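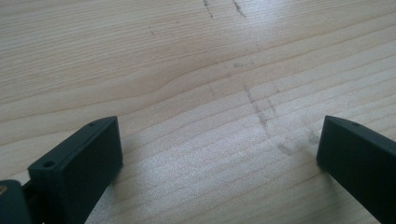 Wood grain on a light-colored tabletop

11 Oct 2022

Trunton Handball is putting live player tracking in the stands this November

I'm Gemma Wragg, I run game days at Trunton Handball, and I've been itching to share this one. Starting with our first home game in November, fans at Sallavport Arena will be able to follow live player tracking on their phones - sprint speeds, shot speeds, distance covered, the works!

We're doing it with Vetier, a small sports data company that has been hanging around our practices since the summer. Each player wears a light tag under the jersey, and the numbers show up in the fan app within 2 seconds. I've had the test version on my phone for weeks and I can't stop checking it (sorry to everyone who has tried to talk to me during a scrimmage).

Our head coach, Joar Kvam, took some convincing. "I told Gemma I had eyes and a notebook," he says. "Then I saw how much our wings slow down late in the second half, and we changed the way we substitute."

The first game is a trial for 400 season ticket holders, and we'll open it up to everybody in the building after that. All 17 players on the roster have agreed to take part. Heart rate and medical data stay with our team doctor, Setsuko Kinoshita, and won't appear in the app at all. The players asked for that and I think they're right.

The app is free. If you don't like using your phone during a game, we'll also put the fastest shots up on the big screen at halftime, and Tia Gosling will be talking through the numbers on our radio stream.

We have 100 spots for a preview evening at the arena, where you can put on a tag and take a few shots yourself. Season ticket holders get first pick - watch your email for the sign-up link.

Press contact: Shirley Birkett, Trunton Handball media office, Sallavport Arena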